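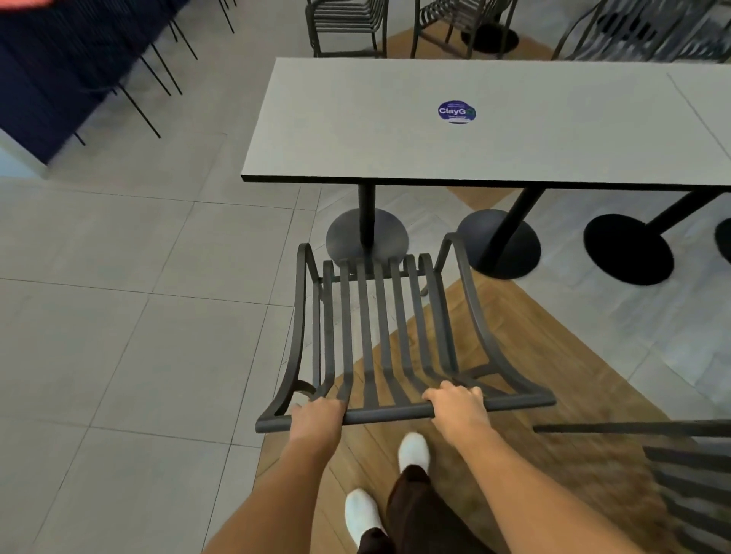
Tudel Street Garden Club, minutes of the March 2026 meeting

Taken down by me, Myrto Petridis, because Issa had the pen last time and says his hand still hurts. As usual I've written it the way it went, so if you want proper minutes you'll have to vote somebody else in.

Present: me, Issa Tarawneh (chair), Petronella Le Roux, Rami Farah, Tatsuya Nagano, and later on both of the Pramanik sisters, who came straight from work and still had their coats on at the end.

Last meeting's minutes

Read and approved. Petronella wanted it noted that she never said the compost was "a disgrace," she said it was "disgraceful." Noted!

Money

We have $218 in the account, which is better than I expected after the hose business. Rami still owes himself a refund for the seed trays and keeps forgetting to bring the receipt. I told him I'd write that down and now I have.

Seed order

This took up most of the evening. Tatsuya had the Botden catalog with all the corners folded down and he wants to try three kinds of bean, including a purple one that goes green when you cook it (so what's the point, said Petronella, and off we went). We agreed on two kinds of bean, the purple one and the plain climbing one we had last year. Also carrots, chard, and the small yellow tomatoes. No zucchini. I repeat, no zucchini, we all remember last summer and people crossing the street to get away from me and my bag.

Tatsuya will send the order in by Monday. Petronella is starting the tomatoes on her windowsill again, and the older Miss Pramanik offered hers too if they need the room.

Water

The rain barrel by the gate has a split down one side. Issa thinks he can patch it. Rami thinks we should buy a new one and had a price from Staltent, $100 delivered, and I have to say I was with Rami on this, but it went to a vote and the patch won. If it's still leaking at the next meeting we buy the new one without talking about it again. Everyone promised.

The path

Still muddy from the gate to the second bed. We've got some 8 bags of wood chips left behind the shed, and Rami says that'll do the worst of it if we put cardboard down first. Bring flat boxes, please, tape off. I've got a stack in my hallway that I fall over every morning, so I'll be very glad to see them go.

Plant swap

We're doing it again, and we're doing it outdoors this time. Petronella will make the signs. There was a long talk about whether to charge for the bigger pots and I lost the thread of it, sorry, but I believe we landed on $2 for anything in a pot you can't hold in one hand. Shout if I got that wrong. Leftovers go to the school on the corner, same as before.

Anything else

The younger Miss Pramanik asked if there's a free bed. There's half of one, next to the mint, and she said she'd take it even after I warned her about the mint.

Issa asked who has the good loppers. Silence. Please look in your cars.

We finished a little after nine. Next meeting is at Petronella's, and Tatsuya is bringing the cake.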